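Flusau Duo
Software de coordenação para dois braços robóticos em bancada

Se você já tentou fazer dois braços pegarem a mesma folha de papel, sabe bem do que vamos falar nesta página. Caixas, tubos e blocos ficam onde foram deixados, mas o papel dobra, escorrega sobre a folha de baixo, levanta um canto quando a garra passa perto e muda de forma no meio do movimento. Foi pensando nesse tipo de tarefa (e depois de muitas tardes de sábado brigando com uma resma!) que a equipe da Zeterel escreveu o Flusau Duo.

O Flusau Duo reúne em um só pacote o planejamento dos dois braços, a leitura das câmeras e o controle das garras. Você descreve a tarefa em etapas curtas, como "levantar a borda esquerda", "segurar do outro lado" ou "levar até a pasta", e o planejador resolve quem se move primeiro, quem espera e por onde cada punho pode passar sem invadir o espaço do vizinho. As etapas ficam num arquivo de texto simples, que qualquer pessoa da equipe consegue abrir, ler e corrigir.

A percepção trabalha com dois pontos de vista ao mesmo tempo: uma câmera fixa, que enxerga a bancada inteira, e a câmera de punho, que chega bem perto do material. A primeira diz onde estão as folhas e os braços; a segunda acompanha a borda e a curvatura do papel entre os dedos da garra. Quando as duas discordam, o módulo Janjua, nosso estimador de superfícies flexíveis, pondera as leituras e pode pedir ao planejador que reduza a velocidade até a estimativa se firmar.

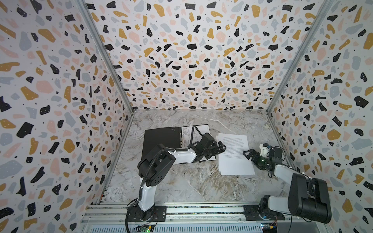
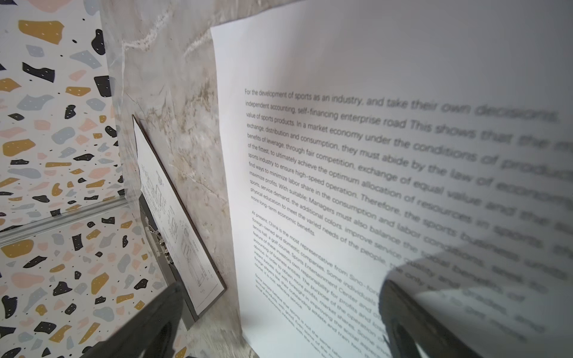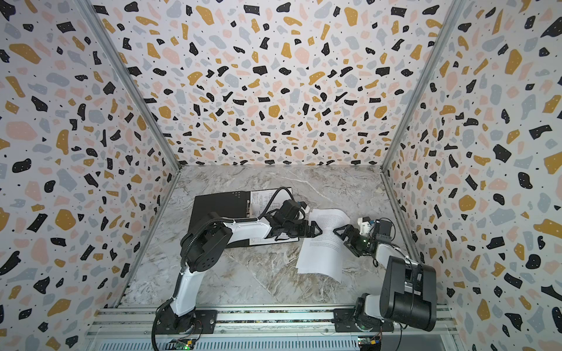
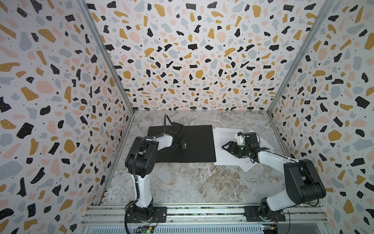
Folhas impressas na bancada de dois braços: câmera fixa na primeira, na terceira e na quarta fotos; câmera de punho na segunda.

O que vem no pacote

Planejador bimanual, com zonas compartilhadas e prioridade por etapa
Módulo Janjua para papel, tecido fino e filme plástico
Calibração guiada entre câmera fixa e câmera de punho, em 15 minutos
Controle de garra com limite de força ajustável por etapa
Gravador de sessões, com reprodução quadro a quadro e comentários
14 tarefas prontas para servir de ponto de partida, entre elas separar, alinhar, empilhar e arquivar folhas

Vale uma palavrinha sobre o gravador, que é a parte de que mais gostamos e que quase ficou de fora da primeira versão. Ele guarda as imagens das câmeras, as posições das juntas e as decisões do planejador na mesma linha do tempo. Quando uma garra fecha meio centímetro antes da borda, você volta ao instante, vê o que o sistema achava que estava vendo e ajusta a etapa ali mesmo. Faisal Ansari, responsável pelo planejador, costuma revisar as sessões de clientes com a equipe deles na linha, e quem participa dessas conversas geralmente sai com uma lista de ideias maior do que a que trouxe.

Requisitos

Dois braços com controle de posição por junta, uma câmera fixa e ao menos uma câmera de punho. O ciclo de controle roda a 200 Hz em um computador comum com Linux. Para o módulo Janjua recomendamos uma placa gráfica dedicada, mas dá para começar sem ela, com o rastreamento de bordas em modo simples.

Licença e suporte

A licença por bancada custa R$ 3.514 ao ano e inclui atualizações, as tarefas prontas e suporte por e-mail em português e inglês. Escolas técnicas e universidades podem pedir a licença de ensino pelo mesmo formulário. A próxima turma de treinamento acontece em maio, no nosso escritório de Lakinville, e também pode ser acompanhada a distância.

Ficou em dúvida se os seus braços são compatíveis? Escreva para a gente contando o modelo, as câmeras e o material que pretende manusear. Se puder mandar um vídeo curto da tarefa feita à mão, melhor ainda!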